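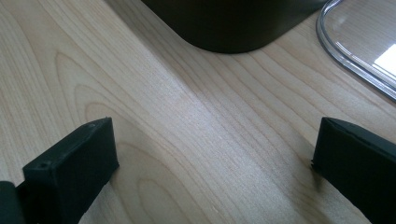
Why does wood have lines?

The lines in wood are called grain. A tree adds a new layer of wood under its bark each year. Spring wood is usually pale. Summer wood is often darker. Together they make one growth ring.

If you cut straight across a trunk, the rings look like circles. If you cut along it, they turn into stripes or tall arches. Woodworkers call the arches cathedral grain.

Try it: count the dark rings on a stump. A stump with 38 rings came from a tree that grew for 38 years.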